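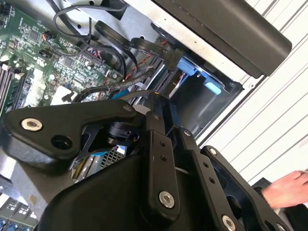
The long second life of the office computer

The industrial estate at Aker has a tile warehouse, a van hire firm, a bakery that only sells to cafes and, in the unit furthest from the road, a business called Stindis that buys computers other people have finished with. The sign is small and the door is usually shut. Most of what comes in arrives on pallets, wrapped in film, with the mice and cables thrown into a box on top.

Stindis has been in the unit for 10 years. It takes machines from councils, solicitors, colleges, insurance offices and now and then a hospital department. It tests them, clears them, mends the ones worth mending and sells them on. What can't be sold whole is taken apart for spares, and what is left after that goes to a metal recycler in the next county.

The trade is bigger than it looks from the street. Large employers tend to replace their desktops on a fixed cycle, commonly after 4 years, whatever state they are in. The warranty has ended, the lease is up, or a new version of some program has put its requirements up a notch. A machine that has spent its life under a desk in a carpeted room, opening letters and spreadsheets, may have very little wrong with it. It will be dusty. The fan may be noisy. There will often be a sticker on the side with somebody's extension number.

For a household that wants to pay bills, do homework and watch films, a machine like that will do the job for years. The buyers at Stindis used to be students and people setting up on their own. In the past few years there have been more families, more retired people and more small charities. One man who came in for a keyboard left with a desktop for his daughter and came back the same week for another, for himself.

The desktops sell best. They were designed to be opened by an IT department in a hurry, so the side comes off easily and the parts can be reached. Memory can be added in a few minutes. Laptops are more trouble. The batteries wear out, hinges go, and some of the newer ones have their memory soldered to the board, so the buyer is stuck with whatever the first owner chose. Staff at Stindis will talk at length about hinges if asked.

Servers are a separate market altogether. They are heavy, loud and hungry for electricity, and almost no one wants one in the spare room. They do sell, though, to small firms that already own the same model and want a second one for parts. A power supply or a fan tray that the maker stopped stocking long ago can keep a perfectly good system going for another few winters. Stindis keeps over 200 spare drive carriers in plastic crates by the back wall, sorted by maker and then by width, and someone rings up for one most weeks. A drive without the right carrier will not slide into its bay, and a bag of loose screws is no help.

The paperwork takes longer than the mending. Each machine has a serial number that has to be matched against the list the seller sent, and the list is often wrong. Desktops have been moved between floors, swapped after a spilt coffee, or lent to someone who left. When the numbers don't agree, the pallet is set to one side and the seller gets a phone call. A college in July can take a fortnight to ring back.

Prices are harder to explain. Two desktops that look the same and came off the same pallet can be priced quite differently if one has the newer processor, and buyers find this annoying. The rule of thumb given at the counter is to look at the age of the processor first, then the memory, and to ignore the size of the hard drive, as a drive is cheap to change. The shop also advises people to check which version of Windows a machine can run before they fall in love with it. Plenty of sound computers cannot be moved to Windows 11 by the official route, and in October 2024, with a year to go before free support for Windows 10 was due to stop, the older stock had already begun to pile up.

Some of it goes out with Linux on it. The staff were unsure about this to begin with, expecting a queue of returns. There have been a few, mostly over printers. A community centre that took a batch for its job club asked for the same again the next year.
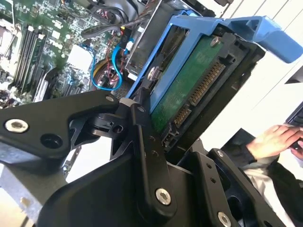
What is left on the drive

The question every seller asks is about data. It is a fair one. Deleting a file does not remove it from a hard drive, and neither does emptying the recycle bin. On a standard drive with spinning discs, the usual method is to write over the whole surface with software and keep a report showing that it finished. A large drive can take most of a day. Solid state drives work differently and are normally cleared with a command built into the drive itself.

Some customers want more than that. Yu, a payroll company that sends its old equipment to Aker, will not let a drive leave in one piece. Its machines are sold with new drives and the old ones are shredded, with a certificate for each. This costs more and wastes a part that could have been used again, and the people who do it for a living have mixed feelings about it. They also say they understand. A firm that handles wages has a lot to lose.

Home users are at the other end. People drop off a family computer with ten years of photographs on it and no copy anywhere else. The form at the counter now asks in bold type whether anything needs to be saved, and the answer is sometimes changed halfway down the page. For anyone clearing out a cupboard, the advice is to copy everything to an outside drive, open a few of the files to check they work, and only then let the machine go. Sign out of email and shopping accounts as well. If the computer won't start, the drive can usually be taken out and read in another one.

Buying one without regret

A refurbished computer should come with a guarantee in writing. Three months is mean, a year is decent. Ask whether the battery in a laptop has been tested and what it held. Ask whether the charger is the original. Look at the sockets on the back, as a bent one is a nuisance to put right. If the seller grades its stock by letter, ask what the letters mean, as there is no single scale and one shop's B may be another shop's C.

Noise is worth thinking about too. Stand next to the machine while it is running, in a quiet spot if there is one. The most frequent complaint at Stindis concerns a small desktop called the Bernine, which was bought by the thousand for call centres where no one would have noticed the fan. In a bedroom it is a different matter. A replacement fan costs £25 fitted, and most owners end up paying for it.

Old monitors are nearly always a bargain, if you have room. They outlast the computers they were sold with, sometimes twice over, and the only thing to check is that the cable matches. The box of adaptors is on the floor to the left of the till.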